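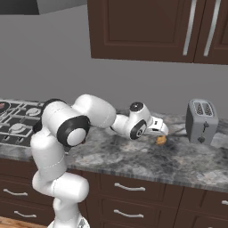
Toast task, Steltow kitchen pack, white arm at the counter, gripper closed on the bread piece.

9/2/22

Second day with the Steltow trial license. Vinh Phan set up the install yesterday and I took over this morning. We have to tell Drarnstead whether we want the kitchen pack for the year or stay with our own scenes, so these notes are mainly for that.

Install: fine on the bench machine. On the older one it stopped at the asset check and complained about a missing material. Copied the material folder over by hand and it loaded. Their help page doesn't mention this. Wrote to support at 10 and had a reply before lunch, a form reply, but with a ticket number.

The pack comes with 40 tasks listed in the menu. I only looked at the ones we would use: toast, pan move, drawers, knobs. Each task has a start state file, a success check and a short text instruction. The instruction text is editable, which we want. The success check is a compiled thing and we can't see into it. That's my main complaint so far. For the toast task I'd like to know if "in slot" means touching the bottom of the slot or only past the rim. Asked in the same ticket.

Toast task settings: left the physics step at default, friction on the finger pads at default, bread piece at default mass. Ran a batch of 100 with our own grasp planner and start positions shuffled. 6 of them never got a grasp, all with the bread turned nearly edge-on to the fingers. That is our planner and shouldn't count against the pack. Of the ones that did grasp, most of the trouble was at the toaster end. The slots are narrow for the way we hold the piece, and the approach angle has to be close. Vinh thinks we should regrasp before the toaster. I would first try a higher approach and a straight drop from above. Not tried yet.

The power cord behind the gripper is drawn but has no collision. Checked by driving the fingers straight through it. Fine for us, but somebody will trip over that if they train on this and then go to the real counter.

Pan move next. Same kitchen, frying pan on the right burner zone with the wooden handle sticking out over the marble toward the arm. 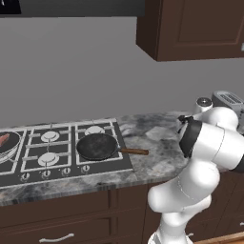 The handle is easy to reach but the elbow comes in low over the counter edge on the way, and the default joint limits let it go lower than I'd accept on hardware. Put our own limits file in and the planner still found paths, just slower. Logged the slow ones under run 1,202 so Vinh can look at the timing.

The meat in the other pan is a separate object, and you can pin it or leave it free. Leave it pinned for now. Free, it slid when I nudged the pan even lightly, and I don't trust the contact model enough to say if that's realistic.

Knobs on the cooktop: listed as articulated. Haven't tested. Drawers: opened two by hand in the viewer, they move smoothly, no sticking at the end of travel.

Rendering is good enough for our use. The marble is busy, and our old segmentation model kept picking up the dark veins as edges. There is a switch for swapping counter textures but it needs the higher license tier. Ask Lyons what the price difference is. He had the quote for Trusow in April and may still have the sheet.

Comparison with our own scenes, as far as I can say today: theirs look better and the tasks are ready to run. Ours are faster to reset and we can read the success checks. Reset on theirs is slow enough to notice in a batch, and I had it hang once between episodes. Restarted, no hang after that. Didn't save the log, should have.

To do:
- high approach and straight drop on toast, same start positions as today's batch
- knobs
- reset timing, both machines, with the log on
- answer from support on the success check
- Lyons re: texture tier

Would not sign yet. If they open up the success checks, or at least document them, I'd say yes for the toast and pan tasks alone. Left the bench machine running the pan batch overnight, please don't log it out.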